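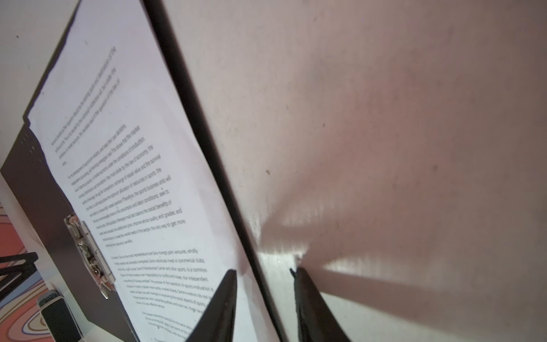 From: Morena Zanetti
To: paper-and-desks list
Subject: Re: Clipboards, loose printouts, and where the tape goes

Hello Trevor, hello everyone,

I meant to answer this over breakfast and then the toast got involved, so forgive me for coming in after Chih-ming and Gualtiero have already said half of it. I'm leaving your message in, Trevor, for the people who get the digest.

On April evening, Trevor Bainbridge wrote:
> Dear all,
> I have been printing out long articles again to mark up by hand, and
> I'm back to my old trouble. The sheets slide, the corners go soft,
> and by the third session page 14 is in the kitchen. I bought a Cullis
> clipboard years ago and the clip has gone weak. Is it worth buying a
> better one, or should I give in and use a binder like my wife says?
>
> Second question, related. My tape and my marker never live in the
> same place two days running. I have no drawer at this table and no
> room for one. What do people do who work at a plain table with no
> storage under it?
>
> Gratefully,
> Trevor

First the clipboard. Please don't give in to the binder, or not yet! A binder is lovely for something you have finished with, but for reading and scribbling you want the page flat and the rest of the stack firmly underneath it. What matters is the clip. I like the metal spring kind with a hinged lever, because you can feel how hard it's biting. The flat low ones look neater in a bag, and they do fine with a shopping list, but give them a long printout and the bottom sheets start creeping out on you.

The other thing I'd say is to square the stack before you clip it, and I say this as someone who doesn't. Mine always has a few sheets poking past the others along the top, and I tell myself I'll fix it when I get to the end of the page. Tap the long side on the table first, then the short side, then clip. If you clip first and push afterward you only bend the corners, and I suspect that is where your soft ones come from.

My reading at the moment is a dense thing on the sports business - markets, the law of economy, social benefits, page after page in small type with an italic paragraph to start you off gently. I'd never get through it on a screen. On a dark board, with a good margin, I can do a section at a time and stand the whole thing up against the wall when I stop, which also gets it off the table.

As to how much to put on one board, I know Gualtiero swears by 100 sheets and has a clip that could hold a door shut. I find I turn the pages badly long before that. When I had the Kadlec manuscript to read for Hanneke Van Leeuwen (925 pages, single-sided, bless her) I split it by chapter and kept only the current chapter clipped. The rest stayed in its box with a strip of paper sticking out to mark where I was. It took me most of a winter and I lost one page, and that one turned up in a cookbook.

Now your second question, and this is the one I really wanted to write about, because I went years without an answer. Use the walls. If there's any sort of bar or rail near the table, even one, you can hang a wire basket from it and you haven't given up an inch of tabletop. 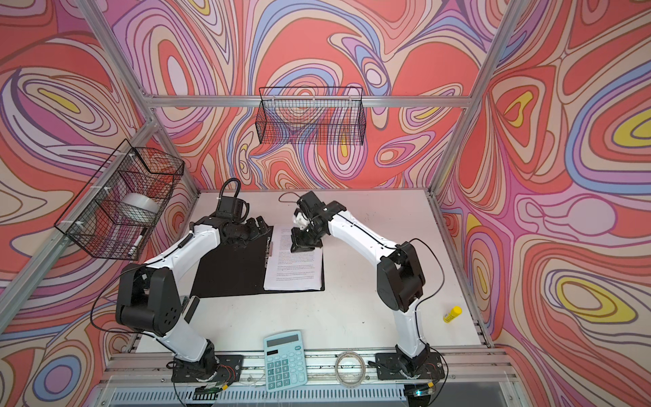 I'd get two baskets of different shapes. A wide shallow one goes on the back bar over the middle of the table, and a deeper box-shaped one goes on the side wall to the left. The deep one is for tape and markers. A roll of packing tape sits in it on its side perfectly well, and the marker leans in next to it with its cap on. The shallow one I would leave empty on purpose for as long as you can bear it, and let it take whatever paper you need out of the way for ten minutes. I find that if I give a basket a permanent job on the first day, I've always picked the wrong job.

Black mesh is what I'd go for, and the reason is a vain one. If you have a wallpaper you're fond of, it shows right through the grid. I have a weakness for the big swirly kind, coral and lavender and mustard all running into each other, and it would be a shame to stick a solid shelf in front of that. Chih-ming Tam thinks a pattern like that would give him a headache by noon, and he may be right about himself, but I find a white table under it calms everything down.

For fastening, small cable ties are all you need. Put one through at each top corner and at least one lower down, or the basket will swing forward whenever you reach in. Pull them snug by hand, load the basket, see how it sits, and only then give them the last click. Snip the tails off close, too, because the cut ends scratch. I bought a bag from Mimach and I'll be leaving what remains of it in my will.

Do put the deep basket on the side of your non-writing hand, Trevor. I had mine on the right at first and kept knocking it with my elbow every time I reached the end of a line. If you're left-handed then naturally swap it over.

One small warning about clear tape in an open basket: the end vanishes. Fold a little tab over before you put it back. I've been saying this to my own family for years with no success at all, so perhaps the list will listen.

Gualtiero, you mentioned boards with a row of little holes punched near one end. I've got the same sort, and a loop of string through one of the holes will hang it from a hook very nicely, as long as the stack isn't too thick. Did you ever try it with your hundred sheets, or were you only threatening to?

And if anybody still has the Kilano catalog with the spare clips in it, would you send me the page number? I've mislaid mine, and Trevor may only need a new clip for his old Cullis after all.

Warmly, and with apologies for the length,
Morena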